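Home | Topics | Courts | Sign in
Last updated 6th February

Getting police video before trial

Karkitz
I'm charged with obstruction and my trial is in May. I've asked the station for the bodycam video twice and had no reply. Who do I ask?

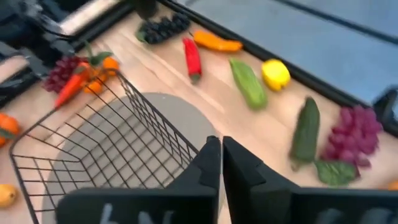 Plakon
Write to the Crown's office and ask for disclosure. Quote your file number and keep a copy.

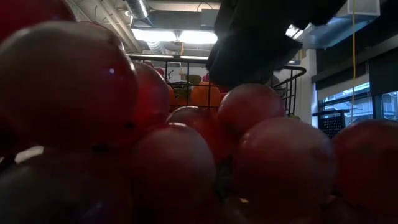

If it hasn't come in 20 days, raise it at your next appearance.

Eusebio Arroyo
Mine took 33 days. Different province though.
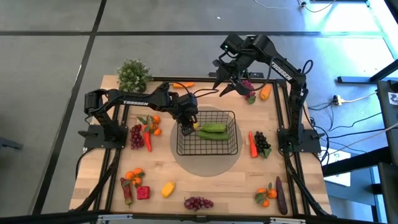 Cucumbers in a black wire basket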